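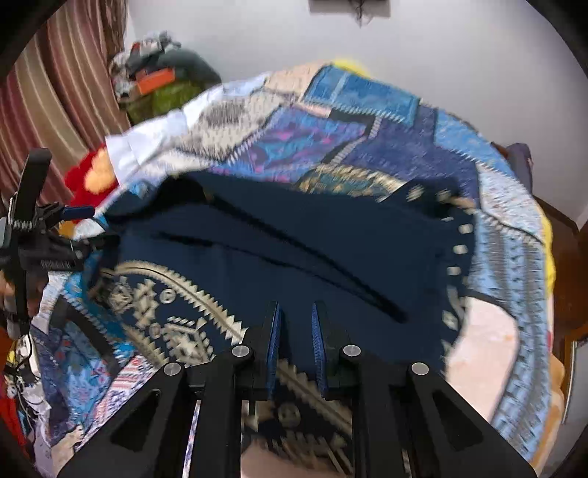

Tue 16 October

Gripper budget, second go

Thibault wants a number by the end of the week. Last time I gave him a number he wrote it on the whiteboard and it became the price, so this time it goes in here first with the working shown.

What we're buying for: the cloth handling work. Pads, fingers, spare linkages, and whatever it takes to keep two hand-held grippers going until December. No arm this year. Rodica has asked me to write "no arm this year" somewhere she can point at it. There you are, Rodica.

Quotes in so far

Dredholm: 1,635 for a pair of grippers, pads fitted, delivery extra. They won't say how much extra until we give them a postcode, and they have had our postcode since the summer.

Larkodov: cheaper on the grippers, but the pads come in packs of 20 and there is no smaller pack. We'd still be using them up when I retire. Konrad thinks we could split a pack with the lab downstairs. Konrad has not met the lab downstairs.

Jaiswal: pads only, 84 a set. Sandrine rang and got a person who knew what a durometer was, so they go up a place on my list.

Pads

This is where I got it wrong in the first version. I budgeted pads like printer paper, one line, small sum, forget about it. Cloth work leans on them much harder than the blocks did. You're closing two ridged strips on a thin bunch of fabric and asking them to hold on while it hangs or drags, and if the ridges are tired I'd expect the cloth to slide. I have no wear figures worth the name. Jacqueline has started a tally on the cupboard door, sets in and sets out, and I'll use that next time in place of my feelings.

For now: Jaiswal pads, separate line, and I'm putting in more than I think we need. Thibault can cut it and feel useful.

Pivot pins and linkages

Four pins to a gripper. The pins themselves are cheap. The bit that costs is the afternoon somebody loses taking the thing apart, and there's no budget code for that, I looked. Konrad says order a made-up spare linkage and swap the lot. I agree with him, which I've noted because it doesn't happen often.

Fabrics

Rodica's point, and a fair one: everything we've priced assumes the cloth is free. Dark navy on a loud patchwork bedspread is a good hard case and it costs us nothing, but we can't do the whole of Dunila on what people have in the airing cupboard. She wants thick, thin, stretchy and fuzzy, in plain and patterned. I've put in 500 and called it "textiles, assorted". Finance will ask if we're opening a shop. 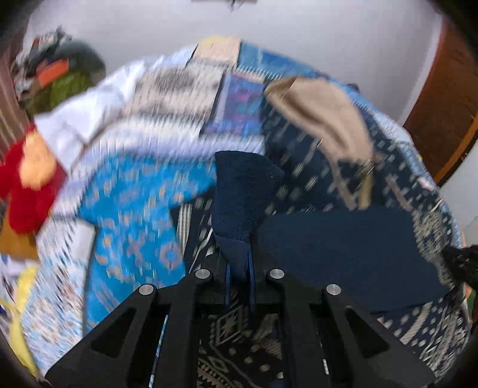
Still to do

Get the delivery cost out of Dredholm, in writing.

Ask Jaiswal if the pads fit the Dredholm fingers or only "should fit". Sandrine to ask, they like her.

Storage. If the textiles line goes through we need shelves, and shelves are furniture, and furniture is a different form.

Cables. I left them out of the first version altogether. Jacqueline has a list and it's longer than this page.

Check whether anything ordered in December lands in this year's money or next year's. Thibault says this year's. Finance said it depends, then went to lunch.

Total: not writing it down until the delivery cost is in. If anyone finds a number on the whiteboard before then, it isn't mine.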